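4. Tuning the grasp planner

Before you start, load the Nirnmont task file and set the arm to Hold. The planner will accept commands in any other mode and then do something you'll want to apologize for.

4.1 Open Planner > Grasp and pick the spoon profile.
4.2 Set the approach speed to 10 percent.
4.3 Press Close, then compare the wrist view with the grip state in the log.

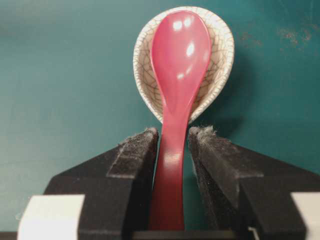 4.4 If the log says HELD, save the pose. If it says HELD? – yes, with the question mark – raise the grip threshold by 2 and repeat from 4.3.

Note: Glossy items send the depth estimate wandering. Turn on Glare Mask and leave it on.

4.5 Open the fingers and back off to the survey pose. 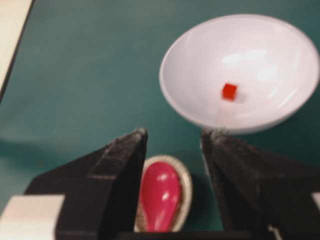
Section maintained by Moushumi Karunaratne
Last revised 19/08/2025

5. Checking the target list

5.1 Press Detect. Each object should get one label. The bowl likes to collect extras, so delete them.
5.2 Drag the target you want to the top of the list.
5.3 Step the arm forward in Jog mode and stop short of the rim.

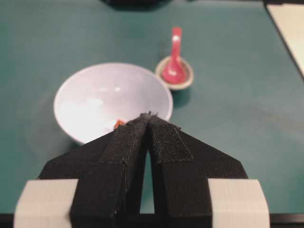

Wrist view with the fingertips at the near rim of the bowl.

Caution: Collision Check is off after every update. Kastriot Berisha has filed a ticket.

5.4 Open the fixed camera tab and run Scene Check. A blocked view still returns OK in this version, so look at the picture too.

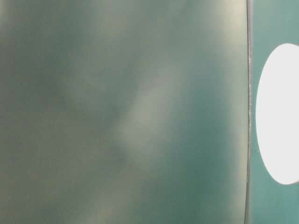 Fixed camera: blurred green across most of the view, white oval at right.

5.5 Clear the view and wait 200 ms before running the check again.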